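Trilomance 364 Label Printer
Section 12: Loading a roll and first print

Before you start. Power off, cord out. Takes a few minutes, less once you've done it twice. Have a fresh roll handy and somewhere flat to work.

1. Press both side tabs, lift the lid till it clicks.
2. Take out the old core. Save the end caps, they fit the new roll.
3. Peel the tape off the new roll. All of it, any glue left on will jam the feed.
4. Caps on, drop the roll in, labels facing up.
5. Pull the strip through to the front lip. Close lid. Both sides need to click.

CAUTION: print head stays hot after a long run. Wait before touching.

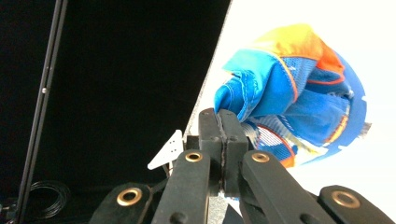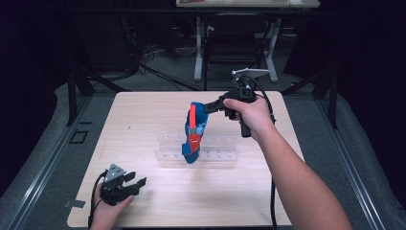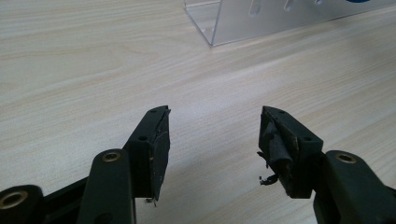
Default label size is set for small storage bins, so check it before you print a whole batch. Hold MENU, scroll to SIZE, pick yours, press OK. Clear plastic like the acrylic box on the wood-grain table takes the glossy Dasdale stock best, matte tends to lift at the corners. Wipe the surface first and let it dry. For clothes and other cloth use the Malý iron-on roll, not the sticky kind, it wont survive the wash.

6. Plug in, power on. Green light, then steady.
7. Press FEED once. One blank label should come out.
8. Press and hold FEED for the test print. Bars should be solid black edge to edge.

Note: faint bars = darkness too low. MENU, DARKNESS, up one step, test again. Don't go straight to max, wears the head.

Error codes
E103 - lid not closed. Push down on both sides.
E12 - no labels found. Roll is in upside down or the strip slipped back. Redo steps 4 and 5.
Anything else, power off, wait, power on. If it comes back see Section 14.

Rolls are sold under part no. 2528. Older Stesamside rolls fit too but need the wide caps, which dont come in the box.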